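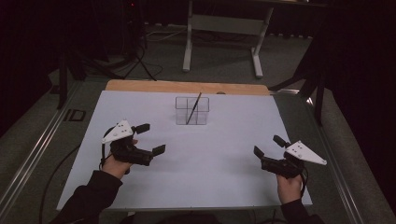 Desk drawers are where small things go missing, Anwara Debnath told the Lendarent team this spring, and a clear box with compartments puts an end to the hunting.

Lendarent will add clear divided boxes to its office rental range in August, the company said on 24 June 2024. The open-topped acrylic boxes will be offered under the Pillalis name, with a first stock of 3,000.

Customers can rent them with a work table or order them alone. The minimum order is two boxes. Long items such as sticks and brushes can stand in a compartment with their tips above the rim - short ones lie at the bottom and can still be seen from the side.

"People kept asking us for something small to go on top of the table," said Kieran Pearce of Lendarent. "We had 799 requests last year."

Orders open in August. Press contact: Uchenna Olaniyan, Lendarent.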